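Taking part in the Dokside collection: common questions

What are you collecting?
Short examples of everyday hand work, recorded with hand-held grippers. A learning system is trained on them later at our Curkville office.

How many examples do you have?
The kitchen and dining set stands at 1619. Of those, 481 are fruit tasks and 154 are still waiting to be checked.

Do I need experience?
No. You get a practice session first, and those recordings are deleted.

How long is a session?
Two hours with a break. Monday sessions start at 9.30.

Can I use my own table and crockery?
Yes, please do. We want different cloths, plates and rooms. Tell us beforehand if the table is glass.

What if I drop something?
Carry on and pick it up with the gripper. Mark the example as "recovered" on the sheet. Please don't restart.

What does a fruit task look like?
You move mixed fruit on to a plate, one piece at a time, with a gripper in each hand. Large and small pieces are used together.

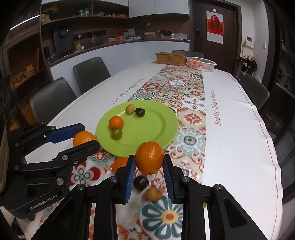 Fruit task on a patterned cloth, with an orange between the blue finger pads.

Do I have to fill the plate in a set order?
No. Choose your own order and change it between examples.

Who can see the recordings?
Dokside staff and the checkers at Trorkmont. Put away letters and family photos before you start.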